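Review: Skestano Home Lightning Detector

The Skestano Home Lightning Detector is a battery-powered receiver that listens for the radio pulse given off by a lightning discharge and reports an estimated distance to the storm. The Prakstead Science Education Center evaluated one unit over a full summer season, beginning in June, to determine whether it is suitable for loan to schools and weather clubs. The center purchased the unit at the regular retail price.

Setup is simple. The detector is placed near a window, away from motors and fluorescent lights, and paired with the Walon software on a desktop computer. The printed guide covers placement in a single paragraph, which first-time users will find too brief. Our first two locations produced frequent false readings, and moving the unit to a shelf on the north side of the building reduced them considerably.

During the season the detector logged 3,177 events. These were compared with the records of the Kongkaew network, a regional group of amateur stations that shares its data with the center. Of the events logged, 624 had no match in the network record within the same minute. Most of these fell during working hours, and electrical interference inside the building is the likely cause.
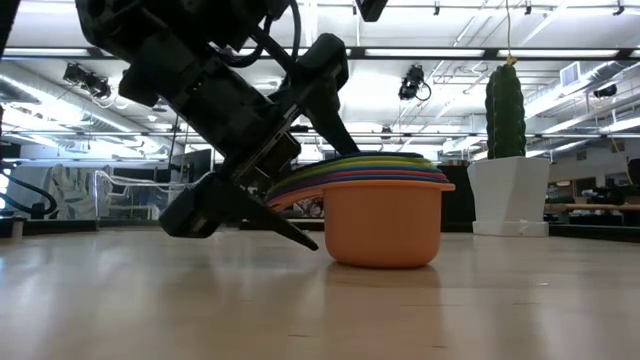

Robotic arm with its gripper open near the stacked cups.

Distance estimates were reasonable for storms closer than around 30 kilometers. Beyond that range the readings tended to jump between values, and a storm could appear to retreat and return several times before it arrived. The instrument gives no direction, and the manual states this clearly. Teachers who wish to plot the path of a storm will need a second source.

The Walon software is plain but dependable. It stores each event with a time and a distance, and it exports to a common spreadsheet format. The alarm tone cannot be adjusted – an irritation in a classroom – and the display is hard to read in direct sun. Battery life was good. One set lasted 17 weeks of continuous use.

The detector should not be used to decide whether outdoor activities are safe. Official warnings and the sound of thunder remain the proper guides, and a quiet display does not mean that a storm is absent.

As a teaching instrument, the unit is recommended with reservations. It suits students in middle school and above who can compare its log with another record and discuss the differences. Schools with older wiring should test several locations before starting a project. The center has added the detector to its loan collection, together with a one-page placement sheet prepared by our staff.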